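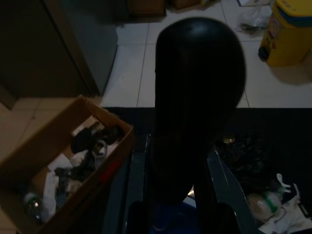 Sutlow: a grasp planner for messy boxes
Project report – Igor Lis and Jadwiga Pawłowska
Advisor: Genowefa Malinowski

1. What we wanted to do

Sorting mixed stuff out of a cardboard box sounds easy until you write the code for it! Cloth folds over bottles, clear plastic barely shows up in depth, and the gripper itself blocks a big part of the wrist camera view. Our goal was a planner that picks a target, checks the path down past the box flaps, and tries again by itself if the grasp fails.

2. How the software works

Sutlow runs as 3 nodes. The first masks out the gripper and segments what is left. The second scores grasp candidates, up to 40 per view. The third plans the approach and watches finger width while closing. We started with one big script and splitting it up was the best decision of the semester – suddenly we could replay a log through the scorer alone and see what it was thinking.

The mask gave us the most trouble. A fixed mask was fine with the fingers open but let dark finger pixels through when they closed, and the scorer loved those pixels. Now we pick from 5 masks by finger width.

3. Still open

Clear bottles. We labeled 400 views by hand and want to train on them next. Replanning also stalls when a flap leans inward, so Igor is rewriting the collision check in September.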